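Print this page | E-mail this page

Chapter 7
Learning From Demonstration When the Object Won't Hold Still

I put off writing this chapter for a long time. Blocks and mugs are easy to write about — you pick a grasp point, you plan a path, you check where the thing ended up. Then a student asks about shirts, and half of what I taught in Chapter 6 falls apart.

Cloth has no fixed shape. Pull on the collar and the hem moves too, only later and somewhere you didn't expect. So the method in this chapter skips the model of the cloth completely. We record a person driving both arms through the job, over and over, and we train a policy to go from sensor readings straight to short chunks of arm motion. Milagros Salazar talked me into the chunks (I wanted single steps, and I was wrong).

Our running task is putting a garment on a hanger. It sounds like a chore, and it is, but it's a lovely test problem! One arm has to manage the fabric while the other manages something stiff, and the two have to agree on timing. We collected 245 demonstrations for it and threw out 42 where the operator stalled or started over, so every result in this chapter comes from the 203 that were left. The trained policy finished 75 percent of its test trials. Alcides Villanueva thinks I should have kept the bad ones in, and Section 7.4 gives his side a fair hearing.

Before you read on, take a shirt and a hanger and do the job slowly. Notice when your two hands move together and when one of them just waits. Write it down — you'll need those notes for the first exercise.

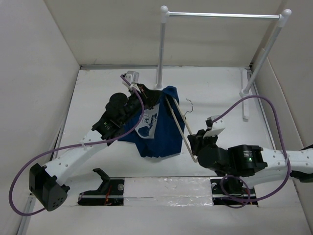

Figure 7.1 Two arms at the hanger task, one gripper at the collar and the other on the hanger.

Contact | Copyright Hirier, September 2026 | Back to top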